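5.3 Checking the arm in simulation before a planner run

Do this section after you install Hekesier and before you connect to a real controller. All steps use the simulated room that ships with the package.

1. Start the simulator and wait until the status bar reads Ready.
2. Open Scenes and load the round table scene.
3. In the Planner tab, set Max samples to 2,494. This is the default for version 2 scenes.
4. Set Planning timeout to 500 ms. Slower laptops may need a second attempt -- press Plan again before you change the value.
5. Set Gripper clearance to 190 mm above the tabletop.
6. Press Plan, then Step. The arm moves one waypoint each time you press Step.

Note: Step does not check for new obstacles. If you move a dish by hand in the editor, press Plan again.

7. Stop when the gripper is over the table and switch to the side view. Look for arm links that pass between the view and the dishes.
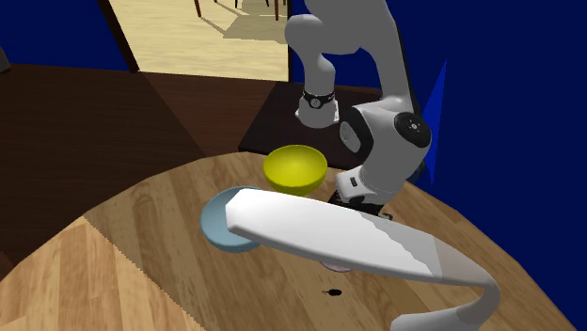

8. If a link covers part of a dish, open Perception and turn on Hold last pose. The planner then keeps the last good pose for 200 frames and drops it after that.
9. Press Save run. The log goes to the runs folder under the scene name.

Caution: Do not copy a clearance value from simulation to a real arm. Measure your own table first. See 6.1.

Logs that end in "pose lost" can be sent to Veikko Lehtinen on the tools team. Attach the scene file as well.

Section last changed 06/02/2025.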